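May 19, 2018 — dye shed, Saturday

Madder again. Nnamdi brought the Stolotley fleece down washed and already spun, two-ply, bit greasy still to the hand so I gave it another scour before anything else. Washing soda, low heat, lid on. Water went tea colored. Should have been done twice at the mill but never mind.

Mordant: alum at the usual strength, cream of tartar left out this time. Want to see if the tartar was what pushed the last lot toward orange. Skeins in, brought up slow, held an hour, left to cool in the pot while I ate.

Madder is the Doucette root, coarse chopped, not the powder. Soaked overnight, first soak water poured off and kept in the blue bucket (label it!! somebody tipped out the last one). 50 g root to 50 g wool, so weight for weight. Tap water is soft here so a pinch of chalk in the bath.

Temperature is where I keep going wrong. Diễm's note from September says keep it under a simmer the whole way, brown comes out if it gets too hot. I let it run away once this morning, caught it, turned the ring off and stood there with the lid open like an idiot. The skeins from that pot are duller than I want. Brick, not red. Keeping them anyway — Nekeck order wants a brick for the border and it may do.

Second pot much better. Lower ring, thermometer clipped to the side and not lying on the bottom where it reads the pan. Turned the wool every few minutes. Good clear red by lunch, a touch of coral where the tie was too tight. Tie looser. I write this every time.

Afterbath: iron in 2 skeins only, tiny amount, in and out. Went plum brown almost at once. Pretty. Rinse the iron pot seperately, and do NOT use the wooden spoon from it in anything else.

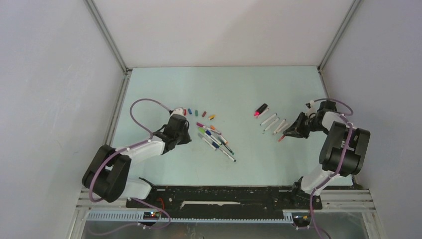
Exhaust bath still has plenty in it. Put 6 mini skeins in at the end and left them sitting, no heat, to come out Monday. Expect peach. If there's color left after that I'll try the linen scraps from Gisusow, though they've only had tannin and no alum yet so somebody needs to do that first.

Light test strips: half of each card under the foil, taped in the south window. Write the date on the back in pencil, pen fades faster then the wool does.

To get — chalk, more cotton ties, PH strips, a lid that fits the big pot.

Diễm, can you weigh the dry skeins before they go on the shelf? Scale is in the top drawer, needs a battery.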